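Two-arm dish cell: left arm drags its cable and loses its place when it reaches into the rack
Posted in Benchtop Automation > Setup and Repair
September 2026

Bullivcombe_Annie

Hi all, long-time reader, second post ever. I look after a little two-arm cell at work. It's a marbled tabletop boxed in by three pale panels, with one arm on each front corner, and all it does is practice with tableware. Plates in and out of a wire rack, bowls and mugs lined up along the front, that kind of thing. I didn't build it. The guy who did moved to our Gedstead site in March and left me a folder of notes that's mostly about the power supplies.

My trouble is the left arm. It runs fine for a while and then, when it stretches over to the rack to get its fingers around a plate, it starts landing short. By a hair at first, then by enough that it bumps the plate next door. If I send it home and re-zero, it's perfect again for maybe twenty minutes. The right arm has never done this, not once, and they run the same firmware and (as far as I can tell) the same settings.

Things I've tried so far:

Swapped the gripper fingers for the spare pair. No change.
Tightened every screw I could see on the wrist. One was loose, I got very excited, no change.
Slowed the whole routine down to 70 percent. It takes longer to go wrong, but it still goes wrong.
Moved the rack closer to the arm. That helped a bit, which makes me think it's something to do with how far it's reaching?

The other thing I noticed is the cable. On the left arm it runs along the top of the upper link and then there's a big loop standing up over the wrist. When the arm reaches right out, the loop gets awfully close to the rack and sometimes rests on the handle. I don't know if that's normal or if I'm staring at it because it's the only thing I understand.

Before I take the base apart I'd love to hear from somebody who's been through this. The cell has to be back in use fairly soon and I'd rather not have it in pieces on the bench. Photo of the setup is at the bottom of the thread if I've done it right.

Thanks!!

ferngate_mo

Sounds like a bad motor. Ours did something like that and we got a new motor. Might be the shoulder. Or else the board.

Ernő Tóth

I'd hold off on buying a motor. I've looked after cells like yours for 9 years, first at Fodor and now on my own, and a joint that goes good as new after a re-zero and then drifts again is very often slipping somewhere mechanical, or it's being pulled on. You've more or less described both, so let's go through it in the order I would do it, easy stuff first.

Start with the cable. A tall loop over the wrist is fine in itself - the wrist has to turn and the slack must come from somewhere - but it shouldn't touch anything at full reach. With the motors off, hold the arm so it doesn't drop, and walk it by hand to the farthest plate slot. Watch the loop the whole way. If it lies on the rack handle or goes tight at the elbow before you get there, you've found at least part of your problem. A small arm doesn't have much strength to spare when it's stretched out flat, and a stiff cable tugging backward on it is plenty to make it land short.

To fix it, undo the tie nearest the elbow and feed a little of the slack back toward the base. Don't pull it all out! You want a lower, wider loop, and you want it to lean toward the back panel when the wrist rolls. Then run the wrist through its full turn both ways by hand before you put the tie back on. Soft hook-and-loop ties are nicer for this job than zip ties, which bite into the jacket and make a hard spot where the cable then bends every single time.

Next, the base mount. Switch off at the wall and wait a minute. Then try to rock the mount with your hand down low, near where it's fixed. If it shifts at all, tighten the fixing a bit on each side in turn. I've seen mounts that felt solid until you leaned on them properly. While you're down there, look at the little wire connectors beside the mount. Mine are open to the air and crumbs and dust get in. Push each one home with a fingertip. Don't tug on the wires to test them (I did this once and then had a second problem).

If the cable and mount are both good, go to the shoulder joint, where most of the load sits when the arm reaches out. Take off the horn cover and check the center screw. On mine that's the one that works loose, and you can't see it from outside, so you could tighten every visible screw on the arm and miss it. Clean the threads, a tiny drop of the medium-strength threadlocker, snug it down, and leave it overnight before you run it. Keep the stuff well away from plastic.

Then re-zero and do a proper test. I put one plate in the far slot and have the arm close on it, open, and go home, 200 times, with the slot marked on the tabletop with a strip of tape so the rack can't wander without my noticing. Check it every 20 cycles for the first while and write down where the fingers land. If the numbers creep the same way each time, something is still slipping. If they jump about, I'd go back to the connectors.

One more question for you. Does the rack itself stay put? Light wire racks slide when a gripper leans on them, and marbled tops tend to be slick. A couple of rubber feet cost next to nothing, and I once spent an afternoon blaming an arm for what the rack was doing.

ferngate_mo

ok but if its the motor it will get warm, you can feel it

Ernő Tóth

Fair point, a warm joint is worth knowing about. Compare it with the same joint on the other arm after the same run. A joint that's fighting a tight cable will get warm too though, so do the cable first and feel it again afterward.

Bullivcombe_Annie

Oh wow, thank you both, this is so much more than I was hoping for! I did the by-hand walk this afternoon with everything powered down and yes, the loop goes tight well before the far slot, and I could feel it pushing back at me. So I've let some slack down toward the base like you said and put a soft tie on. I haven't got to the shoulder screw yet. There's no threadlocker in the building and the order won't be here until next week.

The mount didn't budge. The connectors all seemed fine, but I pushed them in anyway.

About the rack - I'd never even thought to look. I've put tape down at the corners and will report back. I did a short run after re-tying the cable and it made almost 70 cycles before I had to go home, no bumps, but I'm not calling it fixed until I've done your full test.

Still wondering whether I should do the right arm's cable the same way while I'm at it, or leave well alone while it's behaving. Its loop sits differently, more off to the side up near the post.

Ernő Tóth

Leave the right one alone until the left has passed. Change both and you won't know which one you're chasing if something new shows up. And write down how the right one is tied now, or take a close-up of it, so you have something to copy from.
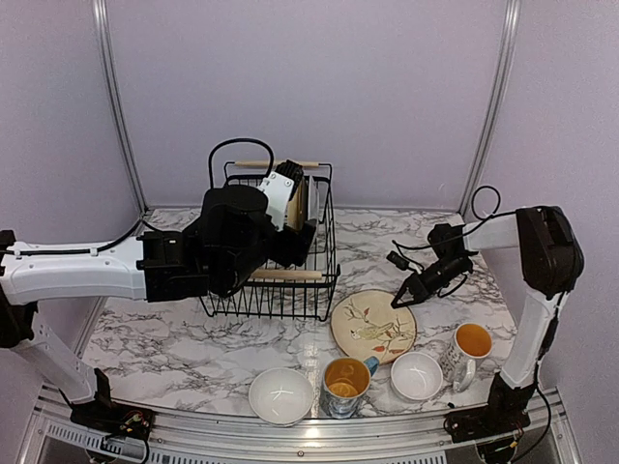 Left arm reaching into the rack, right arm over the bird plate.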